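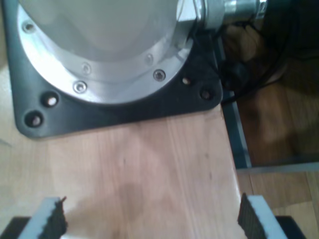

Can a robot really do your chores?

At the Nernar open day in June, the sign said "Meet your new helper!" Hmm. Let's check.

A robot arm is a bit like your own arm, with joints that bend and a gripper for a hand. Its base is screwed down so it can't tip over. So it won't be following you to your messy bedroom!

Meenakshi Chauhan, who ran the demonstration, asked it to stack 5 blocks. It did – very slowly. Then a kid moved one block over a bit, and the gripper closed on air.

Is that clever? Ask what it was told to do, and who told it. Then try stacking the blocks yourself, with your favourite colour on top.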